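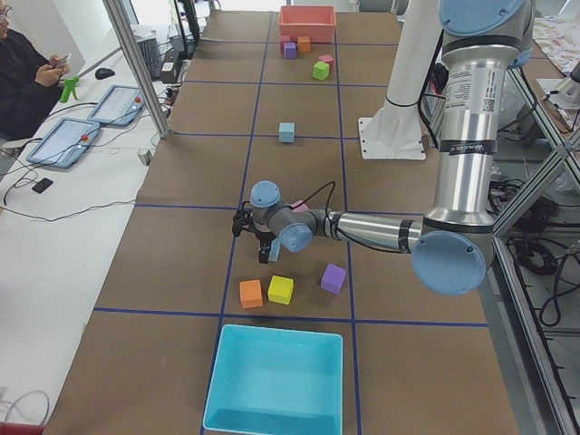
## Evaluators wanted: Relura pick-and-place kit

Drernix is looking for 13 people to work through the Relura kit before it goes on sale to schools and small shops. The kit is software, a printed manual and a set of foam cubes and bins, used with a two-fingered gripper on a standard arm. We want to know where the manual loses people and which steps take too long.

**What you would do**

You start with sorting jobs on a taped grid: pick up a cube, move it to another cell, drop it in a bin. Later sessions cover changing the grid layout and recovering after a missed grip. You run the arm from the teach pendant and write notes as you go. A staff member is in the room the whole time and will not help unless you ask or press the emergency stop.

**Who can apply**

- Age 18 or over
- Comfortable reading a technical manual in English
- No more than one year of paid work with robot arms
- Able to stand for most of a session

We would like at least half the group to have never used an arm. Shop teachers, machinists, warehouse staff and students are all welcome. Current employees of Covetti, our distributor, can't take part.

**Time and pay**

Four sessions in October, all on Thursday, at the Cisternas building. Choose the morning group (9:00) or the afternoon group (1:30). Each session runs around 80 minutes. Pay is $394 for all four, sent after the last one. If you leave early you are paid $81 for each session you finished.

Closed shoes are required. Tie back long hair and leave rings and loose bracelets at home. Notes are stored under a number, and your name won't appear in the report.

**To apply**

Send a short note to Trinidad Sosa at the Drernix front office with your current job or course, the group you prefer, and any experience with machines. No résumé needed. Questions about the kit itself go to Domingo Sepúlveda. Applicants will hear back either way by the end of the week before the first session.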